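The Hulto Everyday Plate and Bowl

Sold singly, so you can build your own stack
Colors: sky blue, cream
Ships from our Harnport shop

I've been eating my breakfast off Hulto dishes since November, and I finally talked myself into stocking them properly (my kitchen cabinet was turning into the warehouse, which was no way to run a shop). We're starting small, with the plate and the bowl, and I'd love to get the mugs later in the year if these go well.

Let me start with the plate, my favorite of the two. It's a bit deeper than a regular dinner plate, so anything with sauce stays where you put it. Pasta, curry, a big messy salad, beans on toast with too many beans – all good. The middle is flat, so you can still cut something on it without chasing it up the sides. I use mine for dinner most nights and then again for a sandwich the next day, and I haven't felt the need to pull out a second kind of plate yet.

The bowl is the cereal and soup one. It holds a proper helping of soup with enough space left to carry it to the couch, and it's the one my family reaches for when there's ice cream going. I also beat eggs in it, mix up salad dressing in it, and leave it by the door full of keys, but you do you! 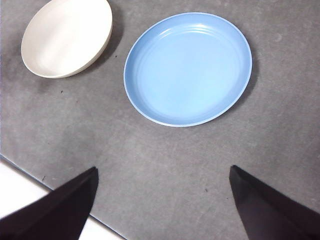
Color is the thing I get the most emails about, so let me try to get it down in words. The blue is a light one, closer to a clear morning than to denim, and the glaze doesn't look the same all over. See how it goes paler toward the middle and deeper near the rim? Light has a lot to do with that, and on a cloudy day mine looks softer and more even. There are faint rings running around the inside too, and I like those a lot more than I expected to, because they give a plain plate a little something without turning it into a pattern. The cream is a warm off-white, so if your other dishes are a bright, cold white, put them side by side before you buy a whole set. I think the two colors look great mixed, and that's how I set my own table.

Picking your pieces

Everything is sold one at a time. You can order 3 blue plates and 4 cream bowls if that's what your house needs, and I'll pack them up without a single question. If you want a matching set, just choose the same color for each piece. For two people I'd get 4 plates and 4 bowls, so you aren't washing up every time somebody wants a snack.

I do keep a small shelf of seconds in the shop. They have tiny glaze marks or a slightly wobbly rim, and they cost less. I don't put them online (every one is different and I'd be typing all day), but email me and I'll tell you what's there.

Looking after them

Mine go in the dishwasher on the normal cycle and they've come out fine. I put them on the rack with a bit of space between them so the rims don't knock together. If you get gray marks from your forks and knives, a paste of baking soda and water takes care of most of them. Rub gently with a soft cloth and rinse. I warm up leftovers in the bowl in the microwave and grab a towel to take it out. Please don't put either piece in the oven or on a burner.

For stacking, plates go with plates and bowls go with bowls. I slip a paper towel between them when I'm packing for a trip, but at home I just pile them up.

Shipping and returns

Orders go out from Harnport on weekdays. Each dish gets its own paper wrap and then a snug box, and large orders go in two boxes so neither one gets too heavy. If something arrives broken, send me a photo of the piece and the packaging and I'll get a new one on its way to you. You don't need to mail the broken one back.

Changed your mind about the color? Send it back unused and I'll swap it. You cover postage to me and I cover postage back to you.

If you're near Lanelby, the Vasconcelos store has the plate in both colors and lets you pick them up and turn them over, and I'd always rather you held one first. They don't carry the bowl yet, so for that one you'll need to order from me or stop by the shop.

Page updated 2 Mar 2026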